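텐데미스 밴드칼라 블라우스 한 계절 입어본 후기 (흰색, 긴팔)

봄만 되면 흰 셔츠를 한 장씩 사는 병이 있어요. 작년에도 샀고 재작년에도 샀는데, 옷장을 열면 꼭 입을 만한 흰 셔츠가 없더라고요. 어떤 건 목 부분이 누렇게 변했고, 어떤 건 빨고 났더니 길이가 애매해졌고, 어떤 건 그냥 제가 살이 쪄서 가슴 단추가 벌어지고요. 그래서 올해는 4월이 되자마자 마음먹고 좀 오래 골랐습니다. 장바구니에 넣었다 뺐다를 얼마나 했는지 몰라요. 결국 산 게 텐데미스(Tendemis)에서 나온 밴드칼라 블라우스예요. 이름은 블라우스인데 앞이 끝까지 단추로 열리니까 저는 그냥 셔츠라고 부릅니다.

미리 말씀드리면 제 돈으로 샀고요, 에두스(Edus)라는 편집숍에서 첫 구매 쿠폰으로 5퍼센트 할인받은 게 전부예요. 소소하지만 무료 배송까지 되니까 기분은 좋더라고요.

고르게 된 사연부터 적어볼게요. 제가 목이 좀 짧은 편이에요. 그래서 일반 셔츠 칼라는 단추를 다 채우면 얼굴이 어깨 위에 바로 얹힌 것처럼 보여서 늘 두 개씩 풀고 다녔거든요. 그런데 회사에서 가끔 격식 차릴 일이 있으면 그게 또 신경 쓰이고요. 밴드칼라는 접히는 깃이 없으니 좀 낫지 않을까 싶었는데, 이 제품은 사이트 사진으로 봐도 깃이 꽤 높아서 솔직히 망설였어요. 목 짧은 사람한테 높은 깃이라니 상식적으로 안 맞잖아요. 그런데 후기에 저랑 체형이 비슷해 보이는 분이 "맨 위 단추를 풀면 깃이 자연스럽게 벌어져서 목이 길어 보인다"고 써두셨더라고요. 그 한 줄에 넘어갔습니다.

받아서 입어보니 그분 말이 맞았어요! 다 채우면 저한테는 역시 조금 답답한데, 맨 위를 풀어두면 깃이 선 채로 살짝 벌어지면서 목선이 정리돼 보여요. 깃에 힘이 있어서 흐물흐물 눕지 않는 점도 마음에 들고요. 다만 힘이 있는 만큼 한번 구겨지면 그 자국도 같이 서 있습니다. 서랍에 눌러 넣었다가 꺼내면 깃만 혼자 삐죽하게 접혀 있어서 출근 전에 다리미를 꺼내야 해요. 저처럼 아침에 정신없는 분들은 이 점을 꼭 생각해 보세요. 요즘은 전날 밤에 미리 깃만 다려놓고 잡니다.

원단은 얇고 부드러워요. 처음 만졌을 때 "어, 이거 여름에도 입겠는데" 싶었고요. 몸에 달라붙지 않고 앞판이 주름지면서 아래로 떨어지는 모양이라 배 쪽이 편합니다. 점심을 든든하게 먹어도 티가 덜 나요(이게 저한테는 정말 중요한 항목이에요). 대신 얇으니까 속옷 색은 신경 쓰셔야 해요. 저는 살구색 민소매를 받쳐 입는데, 한번은 급해서 회색을 입고 나갔다가 하루 종일 카디건을 못 벗었어요. 냉방이 약한 회의실이었는데 말이죠.

어깨 이야기도 해야겠네요. 어깨랑 소매 윗부분이 볼록하게 부풀어 있는 디자인이에요. 사이트 사진에서는 모델이 워낙 말라서 그런지 별로 안 보였는데, 실제로는 꽤 존재감이 있습니다. 어깨가 좁은 분이라면 오히려 균형이 맞을 것 같고, 저처럼 상체가 있는 사람은 거울 앞에서 한 번쯤 고민하게 돼요. 저도 첫날에는 반품할까 하다가 하의를 바꿔 입어보고 마음을 돌렸어요. 위가 풍성하니까 아래를 단순하게 입으면 괜찮더라고요. 그리고 재킷은 포기하시는 게 좋아요. 볼륨이 재킷 안에서 눌려서 팔 쪽이 울퉁불퉁해집니다. 소매통이 넉넉한 카디건이나 얇은 트렌치코트 정도가 한계예요.

단추는 작고 동그란 흰색인데 빛을 받으면 은은하게 윤이 나요. 옷이 심플하니까 이런 데서 인상이 달라지는 것 같아요. 다만 크기가 작아서 손톱을 조금이라도 기르면 채울 때 시간이 걸려요. 구멍도 처음에는 좀 빡빡했고요. 몇 번 입고 나니 수월해졌지만, 늦잠 잔 날 아침 7시에 이 단추를 하나하나 채우고 있으면 살짝 원망스럽습니다.

세탁은 찬물에 울코스, 세탁망 필수로 하고 있어요. 처음에는 손빨래를 했는데 게으른 사람이라 두 번 만에 포기했고요. 탈수를 짧게 돌리고 바로 꺼내서 옷걸이에 걸면 주름이 훨씬 덜해요. 깜빡하고 세탁기 안에 몇 시간 두었던 날에는 정말 종이를 구긴 것 같은 셔츠가 나왔어요. 그때 쓴 게 전에 후기 올렸던 트롤티빅스(Troltivix) 핸디 스팀다리미인데, 물통이 200밀리리터라 셔츠 한 장 다리고 나면 넉넉히 남아요. 앞판은 스팀만 쐬어줘도 금방 펴지는데 깃이랑 소맷부리는 스팀으로는 좀 부족해서 판다리미로 한 번 눌러줘야 모양이 나옵니다. 목 안쪽에는 파운데이션이 잘 묻으니까 세탁 전에 주방세제를 조금 발라 살살 문질러두세요. 30분쯤 두라는 글도 봤는데 저는 성격이 급해서 바로 돌립니다. 그래도 지금까지는 누렇게 변하지 않았어요.

이제 코디 이야기요. 제일 많이 물어보시는 부분이라 길게 씁니다. 저는 나가기 전날 침대에 옷을 다 꺼내놓고 이것저것 맞춰보는 편이에요. 옷걸이에 걸린 채로 보면 감이 잘 안 오더라고요. 이 셔츠를 가운데 펼쳐 놓고 옆에 바지를 하나씩 대보면, 입고 벗고 하는 수고가 많이 줄어요. 물론 끝나고 나면 침대가 난장판이지만요.

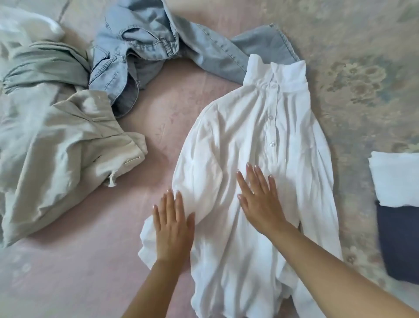 밴드칼라 셔츠에 세이지 베이지 바지, 연한 청바지 후보들

제일 자주 입는 조합은 역시 연청바지예요. 흰색에 연한 파랑이니까 실패할 수가 없고, 어깨 볼륨 때문에 자칫 너무 차려입은 느낌이 날 수 있는데 청바지가 그걸 눌러줘요. 셔츠 앞쪽만 살짝 넣어 입으면 다리도 조금 길어 보입니다. 주말에 마트 갈 때도, 친구 만나서 브런치 먹을 때도 이렇게 입었어요.

세이지빛 도는 베이지 바지는 날이 더워지면서 손이 많이 가요. 베르베리디스(Ververidis)에서 작년에 산 건데 허리에 고무줄이 들어가 있어서 종일 앉아 일하는 날에 최고예요. 천에 은은한 광택이 있어서 이 셔츠랑 붙여놓으면 둘 다 조금 더 비싸 보이는 효과가 있고요. 문제는 둘 다 잘 구겨진다는 거예요. 아침에 멀쩡하게 나갔다가 저녁에 엘리베이터 거울을 보면 하루 동안 고생한 사람이 한 명 서 있습니다. 저는 이제 그냥 멋이려니 해요. 허리가 고무줄이니까 셔츠를 다 넣기보다는 밖으로 빼서 가려 입는 게 예쁘고요.

사이즈는 고민되시면 평소대로 가세요. 저는 상의 66을 입고 중간 사이즈를 샀는데, 몸통은 남고 소매 길이는 딱 맞았어요. 한 치수 크게 사면 어깨 볼륨이 팔 쪽으로 내려와서 모양이 이상해질 것 같아요. 동생이 55인데 제 걸 입어보더니 어깨선이 처져서 잠옷 같다고 하더라고요. 그래놓고 빌려 가서 2주 동안 안 돌려줬습니다.

에두스 사이트 문의란에 세탁 방법을 물어봤더니 담당자 스피로스 스파노스(Spyros Spanos) 씨 이름으로 답이 왔는데, 건조기는 절대 쓰지 말고 그늘에 걸어 말리라고 친절하게 적어주셨어요. 번역투라 조금 웃기긴 했는데 답변은 하루 만에 왔고 내용도 정확했어요. 건조기만 안 돌리면 길이가 줄거나 하는 일은 없었습니다.

재구매 의사를 물으신다면, 네, 있어요. 지금 70퍼센트쯤은 같은 디자인의 하늘색을 살 마음이고, 나머지는 다림질이 말리고 있습니다. 다림질을 싫어하지 않고 어깨 볼륨에 거부감이 없는 분이라면 추천드려요. 구김 없는 출근용 셔츠를 찾으신다면 다른 걸 보시는 게 나을 거예요.

혹시 하늘색 사신 분 계시면 비침이 어느 정도인지 댓글로 좀 알려주세요. 아이보리도 나온다는데 실물 색이 노란 편인지도 궁금합니다!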